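Ruleck 빈 피킹 데이터셋 안내문 (README)

안녕하세요, Ruleck 저장소를 찾아 주셔서 고맙습니다. 처음 오신 분도 편하게 읽으실 수 있도록 조금 길게 적었습니다. 급하신 분은 '폴더 구성'부터 보셔도 괜찮습니다.

마지막 수정: 2025년 5월 3일 토요일

무엇을 위한 데이터인가요

Ruleck은 잡다한 생활용품이 뒤섞인 상자에서 로봇 팔이 물건을 하나씩 집어 올리는 과정을 모은 데이터셋입니다. 저희가 궁금했던 것은 꽤 소박한 질문이었습니다. 물체의 3차원 모형을 전혀 주지 않고 고정 카메라의 컬러 영상만으로 파지 성공 여부를 얼마나 미리 알 수 있을까, 하는 것이었지요. 이 질문에 답하려고 만든 예측 모델이 Ulitz이고, Ruleck은 Ulitz를 학습시키고 평가하면서 쌓인 기록을 정리한 것입니다.

전체 시도는 3000회가 넘습니다. 그중 700회는 평가용으로 따로 떼어 두었고, 평가용에 들어간 물체는 학습용에 한 번도 나오지 않도록 나누었습니다. 처음에는 시도 단위로 무작위 분할을 했는데, 같은 숟가락이 양쪽에 다 들어가 점수가 지나치게 좋게 나오더군요. 부끄럽지만 그 분할로 발표한 초기 수치는 인용하지 말아 주시기 바랍니다.

수집 방법

작업 공간은 회색 상자 하나와 그 위로 뻗는 KUKA 팔로 이루어집니다. 상자는 클램프로 고정합니다. 예전에는 그냥 올려 두고 썼는데, 그리퍼가 벽을 스칠 때마다 상자가 조금씩 밀려서 카메라 보정값이 하루를 못 버텼습니다. 물건은 숟가락, 머리빗, 주걱처럼 길고 납작한 것을 일부러 많이 골랐습니다. 이런 물건은 바닥에 붙다시피 누워 있어서 손가락이 들어갈 틈이 적고, 위에서 보면 쉬워 보이는데 막상 집으면 자주 미끄러집니다.
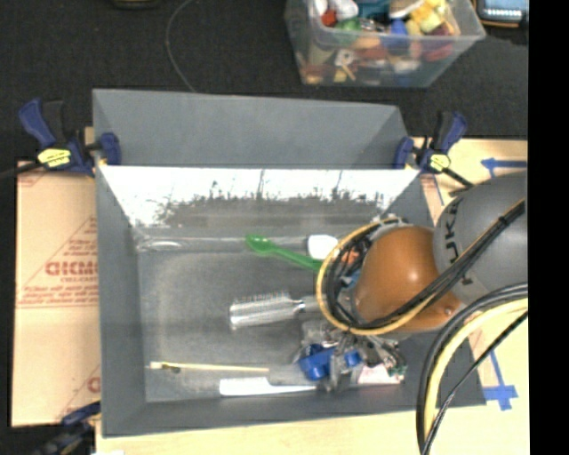
한 번의 시도는 접근, 하강, 닫기, 들어 올리기의 순서로 진행되고, 단계마다 영상과 관절 각도, 그리퍼 개폐 폭을 함께 저장합니다. 하강 위치는 학습 초반에는 무작위로 뽑았고, 이후에는 Ulitz가 후보 8개에 점수를 매겨 가장 높은 것을 고르게 했습니다. 어느 쪽 방식이었는지는 policy 항목에 적혀 있으니 섞어 쓰실 때 꼭 확인해 주세요. 100회마다 상자 안의 물건을 손으로 다시 섞었습니다.

성공 판정은 들어 올린 뒤의 개폐 폭과 상자 영상의 전후 차이를 같이 봅니다. 둘의 결과가 어긋난 시도는 사람이 영상을 보고 정했고, label_source 값을 manual로 표시해 두었습니다.

폴더 구성

train: 학습용 시도
eval: 평가용 시도
calib: 카메라 보정값, 수집일별로 저장
tools: 읽기와 시각화 스크립트

비교 실험

비교 대상으로는 높이 지도에서 파지점을 찾는 Khattak 방식을 같은 조건으로 다시 구현했습니다. 두툼한 물체에서는 두 방식이 비슷했고, 얇고 긴 물체에서는 Ulitz가 나았습니다. 반면 투명하거나 번들거리는 물체에서는 둘 다 고전했고, 이 부분은 저희도 아직 뾰족한 수가 없습니다.

알아 두실 점

팔과 케이블이 상자 안을 가리는 영상이 많습니다. 가려진 물체에는 별도 표시가 없으니, 물체 검출 용도로 쓰시려면 접근 이전 영상만 골라 쓰시는 편이 좋습니다. 조명은 수집 시기에 따라 조금 다르고, 9월 수집분은 노출값이 낮게 잡혀 전반적으로 어둡습니다. 보정해서 올릴까 한참 고민하다가 원본 그대로 두었습니다.

읽기 스크립트는 저희 기록 형식인 Atix를 기준으로 짰습니다. 다른 형식으로 바꾸고 싶으시면 tools 안의 변환 스크립트를 써 보시고, 잘 안 되면 이슈에 오류 메시지 전체를 붙여 남겨 주세요. 답이 며칠 늦을 수는 있어도 빠짐없이 읽고 있습니다.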